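首页 讲稿 日程 下载 返回上一页

演讲备注:剧集停播之后,续订请愿数据怎么读
2025年11月

第1页 开场
先给口径。本次只讨论平台自制剧,不含电影和综艺。样本为《Wusitz》第二季停播后的公开请愿,共3,487个有效签名,重复账号已剔除。

第2页 时间线
Zosora在9月宣布不续订,同一份公告提到会补一集特别篇。签名高峰出现在特别篇消息之后,说明“补一集”没有让请愿降温。这一点停顿一下,留时间看曲线。

第3页 成本
特别篇片长按200分钟以内报备,拍摄周期28天。布景已拆,重搭费用单列,不摊入单集成本。有人问演员合约,答:到期日未公开,不推测。

第4页 完播率
签名人数与完播率不是同一指标。Parska的口径是看完末集才算完播,Majali按总时长九成计。两家数字不能放在同一张表里,旧版幻灯片第25页有误,已删。

第5页 建议
请愿方应附观看地区和订阅状态。只交总数,采购部门无法使用。第三季剧本是否动笔,以制作方书面消息为准,访谈口头表态只作参考。

提问环节预留,话筒先给后排。

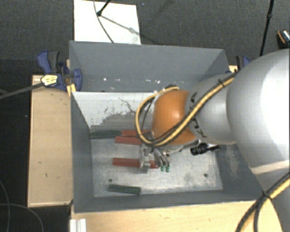

完播率那段我有不同意见。特别篇如果单独上架,末集到底算哪一集?两种口径都会失真,建议把第二季和特别篇分开统计,再谈续订。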